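Fendberg Handheld Gripper Set – Open Day Notes and Product Info
Posted Sep 19, 2021

If you've read the shop pages before, you know I don't like listing equipment I haven't had my own hands on. So when Tasico said they were holding an open day with the Fendberg handheld grippers out for anybody to try, I cleared my calendar and drove over. I'd been getting questions about these since July, mostly from small labs and a couple of schools, and I wanted to know how they feel after an hour and not just in a sales call.

The demo area was laid out inside the main hall, and the first station was a bed with a sheet on it. I got a gripper in my hand before I'd even found the coffee. The fingers open wide, the pads are textured, and my first thought was that it would take me all day to get used to it – it took a few minutes. 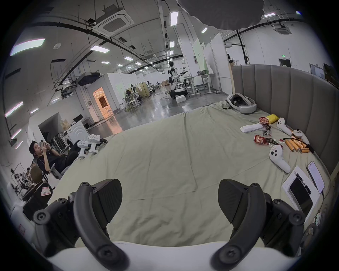 Subira Owino wanted to know whether people with small hands could work the thing for a full session, as the last pair Org bought ended up in a cupboard after a week. Fair question! I passed mine over and she went through a whole practice round without putting it down. Her verdict was that the handle is fine and the weight is fine, but she'd want a break every half hour or so. I'd say the same, and my hands are pretty big.

What you get in the set: two grippers (left and right), a charging dock, spare finger pads and a carry case. The set we stock is item 427. The older one, item 205, is still around if you only need a single gripper, but the pads don't swap between the two, so please check before you order spares. I get that email a lot.
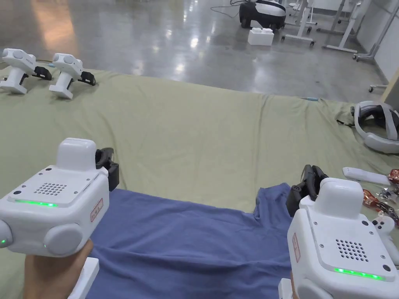
Clothes are what most buyers ask me about, and I can see why, it's the hardest thing to teach a robot and the easiest thing to bring from home. You can practice anywhere you have some floor and a cloth to put down. A plain blue T-shirt like the one they were using is a great starter, and I liked having the green light strip right there on the front of each gripper where you can spot it while you look down at your work. One tip from me: start with one shirt and stick with it for the whole first day. I kept wanting to try something fancier and my folds got worse and worse.

Setup was the part I'd been nervous about. The Tasico crew talked me through pairing, and then I asked to do it again by myself, with them standing back and keeping quiet (they mostly managed).

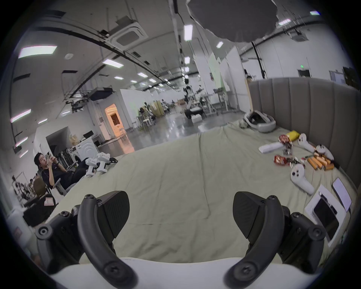

The second time through I needed no help at all. You pair the left one, you pair the right one, you do the short calibration and you're off. If you already run the Clavmont recording software, the set shows up in the device list like anything else. If you don't, ask me and I'll send you the starter guide, which is much shorter than the one in the box.

Then came the two-person round, which I had not planned on joining and ended up doing twice.

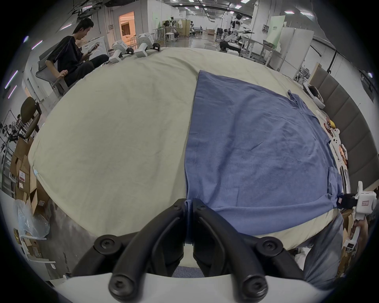
Sharing a job is a really good way to learn these. You have to talk to each other, you slow down, and you stop yanking. Taking the hem in the fingertips while your partner holds a corner with a second gripper teaches you more about how hard to squeeze than any manual does. Squeeze too hard and you drag the whole shirt toward you – ask me how I know.

Things I'd change: the case is bulky, and I'd love a longer strap. The set is $91 a day to rent, or $128 with the spare pads and a second dock. If you want to buy, write to me for a quote and tell me how many pairs you need. Rentals go out on Mondays.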